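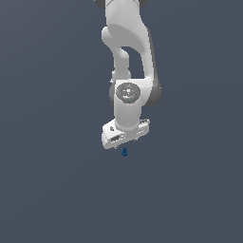 Page last changed: Saturday, 4:40 p.m. (B. Popescu)

Ander planning stack, April working meeting
Minutes

Present: Ji-hoon Myung (chair), Biljana Popescu (minutes), the Kandero tooling pair by phone
Apologies: Sandoval test group

1. Minutes of the last meeting
Accepted with one fix. The item on joint limits should say "soft limits," and Biljana has changed it.

2. Simulator scene
Ji-hoon had the bare scene up on the big screen: the white arm pointing down, a tiny dark blue object under the hand, plain gray everywhere else. No table in view, and everyone liked it that way! With so little to draw, the planner logs are much easier to match to what the arm is doing. Agreed to keep the bare scene as the default for planner work and leave the cluttered ones to perception.

Kandero asked if the object could be made larger for demos. Ji-hoon would like to keep it small, as small targets are where the grasp scoring gets interesting. Left as is.

3. Planner results
The good news of the day. The overnight batch ran 3,035 planning requests with the new seeding turned on, and 25 came back with no path. Biljana read through those and found 8 with the goal pose outside the workspace, so those belong to the request generator. The other failures look like the wrist running into its limit on the way down. Ji-hoon thinks a second seed with the elbow flipped will clear most of them and is very keen to try it (he had a branch open before we finished the item).

Planning time is down too, to almost 12 milliseconds on the median request. Lots of happy noise on the phone line.

4. Ginex log viewer
Kandero showed the new timeline. You can drag to any step and see the joint values, the gripper command and the planner state side by side. Biljana asked for a way to link straight to a step from a bug report. Kandero said the links half work already and will finish them.

5. Grasp frame naming
Long talk. Two modules still use "tool" for different frames. We will use "hand" for the plate and "tip" for the point between the fingertips. Old names stay as aliases until Sandoval has moved over.

Actions
Ji-hoon: flipped-elbow seed, rerun the failed requests
Biljana: goal pose check in the request generator; frame rename
Kandero: step links in Ginex

Closed at 11:50. Next meeting same room, same time.

Recent pages
Ander planning stack, March minutes
Ginex viewer: keyboard shortcuts
Frame names and aliases
Sandoval test group: open issues

Questions about these minutes: Biljana Popescu | Back to top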